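Handout 8: Sorting a mixed pile of clothing

Read this before the practical. Sorting comes before folding, and the pile stays on the table until every piece has been picked up once.

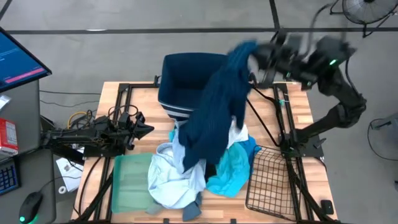 Drotstead College — Household Skills, Laundry and Linen

Take knitwear first. A heavy jumper on top of a heap drags the shirts out of shape, so lift it straight up and let it hang for a moment. Check the cuffs and hem for pulled threads.

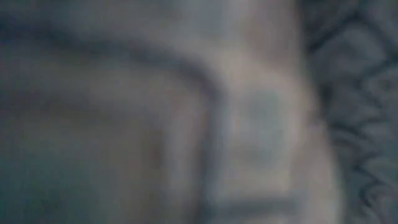
Shirts come next. Undo any buttons, turn the sleeves the right way out and lay each one flat. Dark and pale pieces go in separate groups — a grey counts as dark on this course.

Patterned cloths go with their background colour. Small prints on white are treated as white. 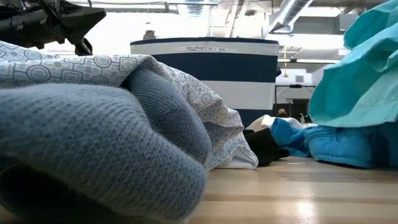

Hilkka Hakala disagrees with this rule and would keep all prints apart for the first wash, whatever the background, as new dye can still run.

Either way is accepted in the October assessment if you write your choice on the sheet.

Small items such as socks are left until last. Pair them on the table,

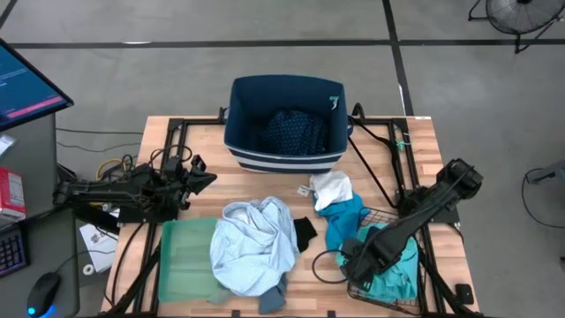

then put them in the bin on top of the larger pieces. Keep the care labels facing up.

Revised 2018-05-19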